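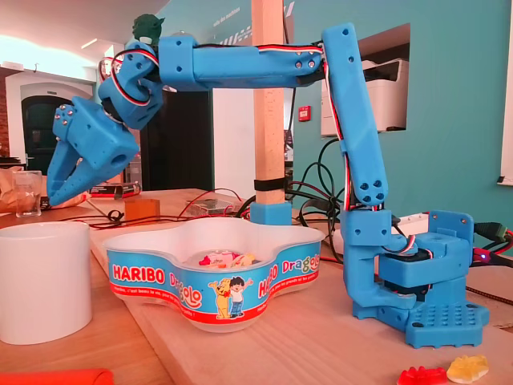
Blue 3D-printed arm, pale wooden board.

We use cookies to keep you signed in and to remember your settings. Accept all / Manage choices

June 21, 2024

1/ Okay, I've been promising a thread on giving up my car for the bus and I keep putting it off, so I've made a pot of tea and I'm going to sit here until it's done. It'll be long. I'm sorry in advance to anybody who followed me for the tomato pictures.

2/ Background for new folks: I live in Yorath, up the hill end, and I work in Sivcombe. For years I drove it. In January my car failed its inspection in a way that made the man at the garage take his cap off before he told me, and I went home on the 116 that afternoon thinking I'd do it for a week while I looked at used cars.

3/ I have not looked at used cars. I've looked at one used car, and it smelled like soup.

4/ The 116 starts at the Flarlow depot, comes through Yorath by the library, then takes the long way around the reservoir before it drops down into Sivcombe. If you drive, you go over the top and miss the reservoir completely. I had lived here all that time and seen it maybe twice, both times when I had visitors to entertain!

5/ So, the practical stuff, which is what people keep asking me for. Buy the monthly pass. I was stubborn and paid cash every day for the first month (I told myself I was about to quit any minute) and I could have had a very nice dinner with the difference. You can get the pass at the depot window or at the service desk in Fultico, where the line is shorter but you have to stand next to the rotisserie chickens, and I have come away with a chicken more than once.

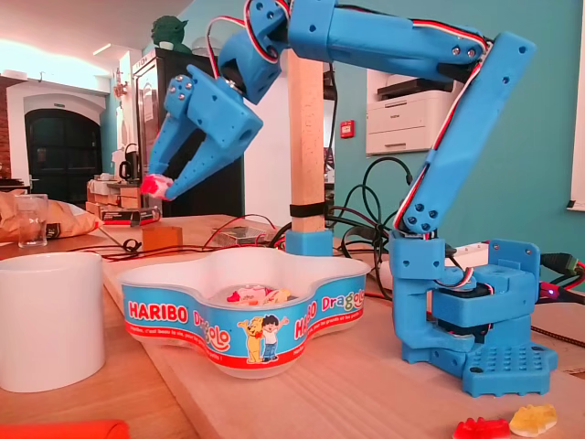

And keep the pass in the same pocket every single day. I can't tell you how many mornings I've stood on that step with a full line of people behind me, patting myself down like I was on fire. The drivers are nice about it. The people behind you are mostly nice about it.

6/ Where to sit. I have feelings about this. The front seats that face sideways are for people who need them, so leave those be. The seat over the back wheel is warm in winter and you'll be grateful for it, but your knees will be up by your ears the whole way. My favorite is the left side, a few rows behind the middle door. You get the water all the way around the reservoir, and in the morning the sun stays behind you until the dam.

7/ Going home you want the right side. It took me weeks to work that out. I kept sitting on the left out of habit and looking at a hedge.

8/ A word about reading. I was so excited about all the reading I'd get done! I packed a novel, a big serious one with a family tree in the front, and I read the same 4 pages for most of February. The road around the reservoir bends too much for me and I get queasy if I look down for long. If you have a stronger stomach, wonderful. For the rest of us there are audiobooks from the library app, which are free, and the waiting list for the popular ones moves faster than I expected. I did eventually finish the serious novel that way. The grandfather did it.

9/ What I do a lot of now is look out the window. I know how that sounds. But there's a heron who stands by the overflow, and there's a house with a yellow door where they're building a boat under a tarp, and every week or so the tarp is a different shape. I've gotten very invested in that boat. I want to know where they plan to put it, seeing as the reservoir doesn't allow them.

10/ Shopping is the thing that nearly broke me. With a car I did one enormous trip and filled the trunk. On the bus you can carry what you can carry, and you learn your limits in a very public way. My advice is to get a backpack for the heavy things (cans, milk, potatoes) and one shoulder bag for the light things that bruise, and never, ever buy a watermelon on impulse. 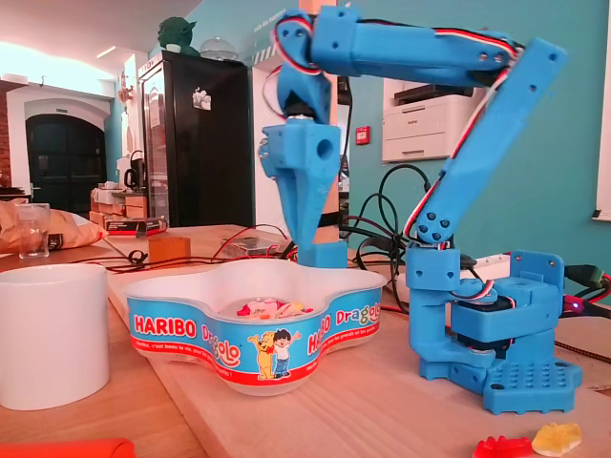
I shop little and often now, usually on the way home, and I've noticed I throw out a lot less. There used to be a drawer in my fridge that was basically a retirement home for celery. These days I buy what I'm going to eat tonight and tomorrow, and if I forget something then I've forgotten it and we have toast. For the big boring stuff like laundry soap and cat litter I get a delivery once a month, and I feel only a tiny bit guilty.

11/ Weather. You need shoes you can stand in. I had shoes I could drive in, and those are a different animal. I also bought a proper raincoat with a hood that has a little brim on it, and I wish I'd bought it when I was 20. An umbrella is fine until the bus pulls up and you have to fold it with one hand while holding your bags and your pass and saying good morning.

12/ Do say good morning, by the way. I'm a shy person and I was going to be the one who slides past with her eyes on the floor. But everybody on the 116 says it to the driver, and they say thank you getting off, even from the back door, even the teenagers. You feel rude if you don't. By March I was saying it without having to gather myself first, and by April I was saying it at the Flarlow post office to a man who was only there to fix the lights.

13/ The part people don't believe is the time. Driving was quicker, I won't pretend it wasn't. The bus adds a good chunk to my morning and a bigger one to my evening, and if you have small kids to collect or a boss who watches the clock then I completely understand why it wouldn't work. What I found is that the drive took more out of me than the minutes. I'd get home and sit in the driveway for a while before I could face going in (does anyone else do this?), and now I walk up from the library stop and I've already done my sitting.

14/ The bad days, to be fair to both sides. There was an evening when the 116 simply didn't come. Then the next one didn't come either, and it was sleeting, and the sign said DUE the entire time in cheerful orange letters. I ended up sharing a cab with 3 people I'd only ever nodded at. We split it evenly, somebody passed around mints, and I learned more about Yorath in that one ride than I had in years of living in it, including which of the two bakeries is the one that freezes its rolls. I'm not telling. You can ask me in person.

15/ Also there's no late bus. The last one out of Sivcombe leaves before any movie worth seeing has finished. I've gotten around this by going to matinees, which turn out to be lovely and full of retired people who have brought their own sandwiches. Concerts I've mostly given up on unless a friend is driving, and I bring that friend a rotisserie chicken.
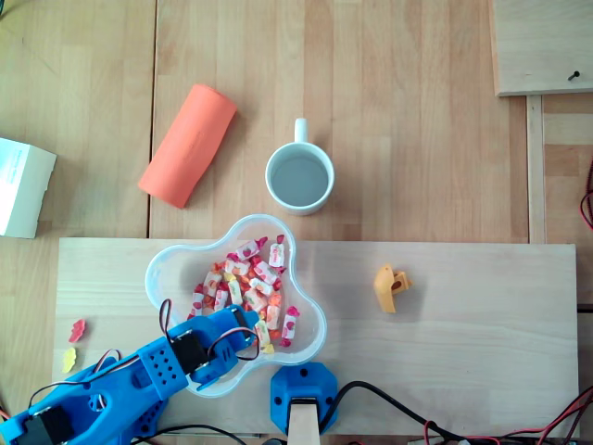

16/ Money, for those who skipped down to this. I'm not going to post my whole budget, but between the pass, the odd cab and the delivery, I spend well under what I was paying for gas and insurance, and that's before you get to repairs. The old car always seemed to know when I had a little put by. I've started a jar (it's an envelope, but I call it the jar) and the plan is a week by the ocean in the fall, which I will be reaching by train and, I'm pleased to report, the 116.

17/ Somebody asked in the replies last time whether I feel stuck without a car. Sometimes I do, yes. On a nice free afternoon I'll think about driving out to the farm stand past Flarlow with the good peaches, and I can't, or I can but it's a bus and then a walk along a road with no shoulder. I miss that. I miss singing in the car too, very loudly, with the windows up. I've tried humming on the bus and got a look.

18/ If you want to try it, my suggestion is to pick a dull day with nothing riding on it. Ride the whole line from one end to the other, get a coffee, ride back. You'll find out if you get queasy, which side you like, and where the bathrooms are. (Sivcombe station has the clean ones. The depot has one too, but you have to ask for the key and it's attached to a wooden spoon.)

19/ And take the paper timetable from the rack by the driver as well as the app. The app is very sure of itself. The paper one has the school holiday changes printed on the back, in small type, and those have saved me a long cold wait more than once.

20/ That's most of what I had written down on the back of my envelope. The tea's gone cold and the cat is sitting on my foot. Tomatoes tomorrow if it doesn't rain, and if anyone reading this lives in the house with the yellow door, please, please tell me about the boat.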